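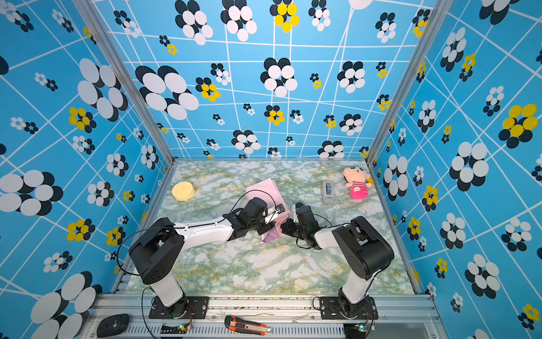
Pink cloth, lifted by the corner.

Linen storage: what changes this year

The Brindale linen cupboard reopens on 24th January, and members who borrow tablecloths for weddings, funerals and club dinners should know that we have changed how things are put away. The old shelves at the back of the hall were too deep. Cloths got pushed behind other cloths, stayed there from one August to the next, and came out with yellow lines along the folds. Two of the long banquet cloths could not be saved.

Lorena Núñez spent most of the fall going through the stock with the lending book beside her. The collection now stands at 70 pieces, down from a good many more, and every one of them has a tag sewn into the hem. Please don't cut the tags off. If one scratches or shows, turn that side toward the wall.

Returned cloths should be washed and fully dry, with no starch. Starch is fine if you are using a cloth the same day, but it stiffens the fibers in storage and they crack where they are folded. We would also ask you not to iron the folds in. Fold loosely in thirds, not in half, and move the fold lines a few inches each time.

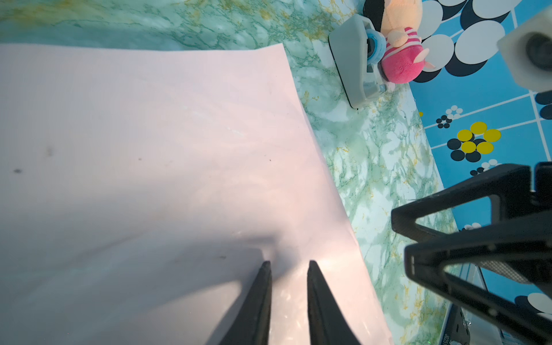 White paper with a few small specks on it.

The bigger cloths will now be rolled. We bought tubes from a carpet store in Jorkport that was glad to be rid of them, and they cost us 40 dollars for the lot, delivery included. Each tube gets a layer of acid-free tissue, then the cloth, then an old sheet tied on with cotton tape. Clean flat bedsheets are still wanted – patterned ones are fine, fitted ones are no use to us. They can be left in the box by the side door.

Tissue should be replaced once it feels limp or starts to yellow. It takes about 4 minutes to change a roll with two people, much longer with one.

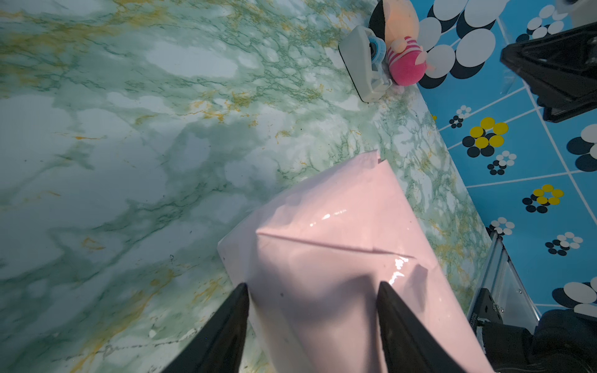 Creases are the main thing we check for when a cloth comes back, and they are the main reason for late fees turning into repair fees. A soft wrinkle will hang out overnight. A sharp line is another matter, and people don't always see the difference until it is shown to them on something shiny. Look at the diagonal crease across the middle of the pale pink sheet: a line as hard as that in a linen napkin will wear through long before the rest of it does. If you find one, dampen it, lay the cloth flat and leave it alone until morning. Steam is all right on plain linen. Keep it away from the Painemal lace runners, which go back to Lorena unwashed.

Loans are still for 7 days. The damask set is already spoken for through the end of next month.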